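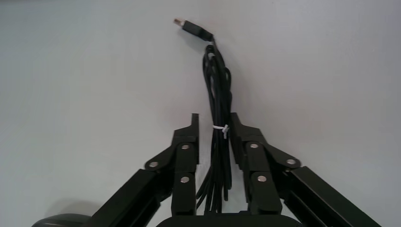
Thursday, September 17, 2020

Home late and my feet ache, but I want to get this down before it goes fuzzy. The open day at Drarnier was today, out past the Kerstead exit, and I very nearly talked myself out of going because of the rain. So glad I didn't! They let us in by groups, masks on, and a very sweet young man at the door gave me a sticker with my name spelled wrong, which I wore all afternoon.

Kourosh Azimi took our group around. He has been with them 3 years and talks with his whole body, and he was so patient with all of us (even the man from Ragab who kept asking what everything cost). The part I liked best was the cable table. The arm picks up a USB cable, all looped and held with a little white zip tie, and it has to hold on to it by the middle. I would have thought a cable was the easiest thing in the world, but Kourosh says a box is far easier, a box stays put, and a cable flops any way it pleases. The fingers come in from both sides so gently, like somebody lifting a kitten. I stood there for ages. Ours slipped out on the first go and the whole group groaned, and then when it held on the next one we clapped, all of us, as if it had been a school play.

They have done 600 of those picks this month, he told us, and he wants 50 in a row without a drop before he goes on to the next job. They were at 54 percent in the spring, or maybe it was the winter, I should have written it down.

Coffee afterward, very weak, and a long chat with a lady from Bundar about her knees. I must look up the bus times for next year and call Mom tomorrow to tell her all about it.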